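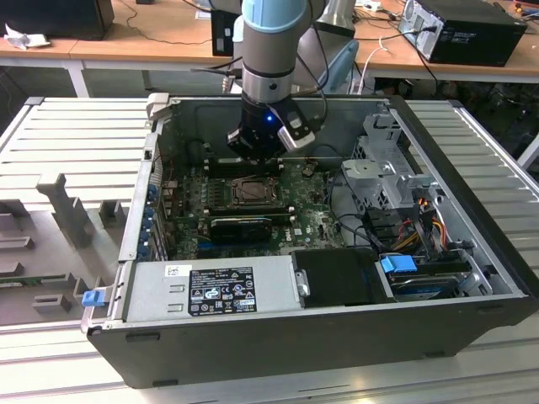 Hi all, quick update on the handling rules for the Trumik cell. The draft is at 11 pages now, down from 46, and I'm much happier with it! Static grounding and power-off checks come first, before anyone so much as enables the arm.

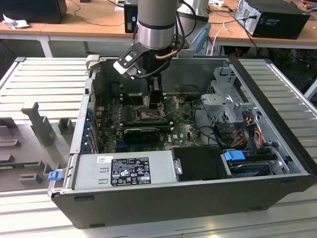

Posted by the Ondier bench team lead, 22 July 2024

The open-socket section gave me the most trouble. I've put in a hard rule: no tool goes over bare contacts without a speed cap (we're still arguing with Mak over the number).

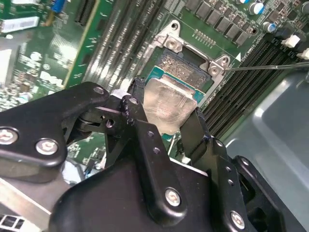
Gekeo wrote back that grip force limits should sit in the rules themselves, so they're moving out of the appendix. Four sections left, and I'd like sign-off by November.

Contact Ondier | © Ondier | Back to top
We use cookies to keep this site running. Accept / Manage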